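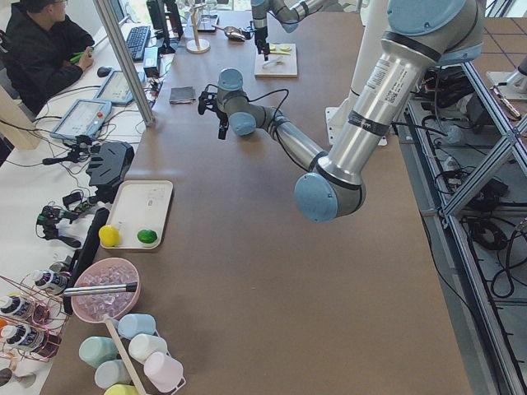 1/ Demo collecting, the drinks table edition

OK, I promised a few people I'd write up how we've been gathering examples for the two-arm setup, so settle in. This is a thread about ice, slices, cups and a whole lot of repeating yourself. I love this part of the job and I will not be talked out of it.

2/ Quick background for new followers. Our project is called Jundelport. The goal is a policy that can do small drink-making chores with two arms on one table: scoop ice, move a slice, get a cup out of the rack and stand it up. We teach it by example, so before anything gets trained, somebody has to make the examples. This month a lot of that somebody is me.

3/ The target for this round is 200 good episodes of the ice task. "Good" means the ice ends up in the cup, the scoop goes back across the bowl, and both arms finish at home pose. As of this morning we have 52. That sounds slow and it is slow, but the last batch went so much smoother than the first that I'm feeling great about it.

4/ The thing I got most wrong at the start: I made the table too tidy. Every cup lined up, every slice in the same corner of the board. Lovely episodes! Then we trained on them, nudged the bowl over a hand's width, and the arm went confidently to where the bowl used to be.

5/ So now the table is busy on purpose. Cup rack in the front, bottles in their wire rack next to it, the tray with the yellow and green balls, a little cutting board at the far end. Most of it has no part in the ice task. The policy needs to see it anyway and learn to leave it alone.

6/ The cups are pastel plastic and they lie on their sides in the rack. I was skeptical about this (why not stand them up?) but Sirkka Eskola argued for it and she was right. Picking up a cup that's lying down means the wrist has to commit to an angle early, and you can see in the recordings which operators plan ahead and which ones fix it at the last second. I was a last-second fixer. I'm reformed, mostly.

7/ Ice!! I could do a whole thread on ice. It's clear, it slides, it clumps, it melts while you're chatting. Our first batch had a full bowl at the start of the session and a puddle with lumps by the end, and nobody had written down which episode was which. Now we refresh the bowl on a schedule and log it.

8/ Someone always asks why we don't use fake ice. We tried it! Acrylic cubes behave beautifully and taught the arm that scooping is easy. Then it met the real stuff and pushed the scoop in like it was expecting marbles. We keep a handful of acrylic episodes for comparing, but they're out of the training set.

9/ The scoop is a silver tube with a black tip, and it rests across the bowl between episodes. Getting two fingers around a round metal tube is harder than it looks. If you close a tiny bit off center it rolls. My best trick so far is to come in slower than feels natural and stop for a beat before closing. That little pause shows up in the trained behavior too, which makes me absurdly happy.

10/ On that note: the policy copies everything. One operator had a habit of lifting the scoop, hovering, then dipping a second time. After training, the arm hovered and dipped a second time, even with a full scoop. We pulled 29 episodes because of it. No hard feelings, it was a really well executed double dip.

11/ Slices on the board are the next task and I've been sneaking in practice runs. Thin, slippery, and they stick to each other. Current plan is to accept any slice, in any order, and only score whether one made it off the board in one piece. We argued over that for most of an afternoon at the Kunport office and I still think it's the right call for a first round.

12/ Roles during a session, in case you're setting up something like this. One person drives. One person sits at the desk, starts and stops the recording, and keeps an eye on the arm state on the pendants. You can do it alone and I have, but your notes turn to mush by lunchtime.

13/ Our notes are boring and I recommend boring. Episode number, operator, task, outcome, and one free text field. The free text field is where the gold is. "Cup rolled, recovered." "Cable caught on the wrist, redo." "Forgot what I was doing." All real entries, and all mine.

14/ Do we keep failures? Yes, in their own folder. Clean recoveries (a cup slips, you regrasp, you finish) go in the main set, because the arm is going to slip too and it should have seen somebody sort it out. Runs where I gave up go in the other folder and we'll find a use for them.

15/ We reshuffle the layout after every 2 episodes. I used to do it by feel, and my "random" was the same three layouts over and over. Now a small script spits out where the bowl and the rack go and I just obey it. Slightly annoying, so much better. Todham (the group we share results with) had been telling me this for ages.

16/ Things I'd like to do better: more operators, left-handed ones especially. Different light, since so far we've mostly recorded in the same hours. And cables. I re-route them, I feel proud, I come back the next day and they've made new friends.

17/ Next up is finishing the ice set, then a short training run, then we go back to the table and only collect where it fails. That last loop is the fun one. I'll post the results here, including the ugly ones, and the full notes go on the Nogueira page when they're readable by people who aren't me.

18/ If you're collecting on a two-arm setup, please tell me how you handle transparent stuff. Glass, ice, clear cups, anything. Replies are open and I read all of them, usually while waiting for the freezer.

28/11/2021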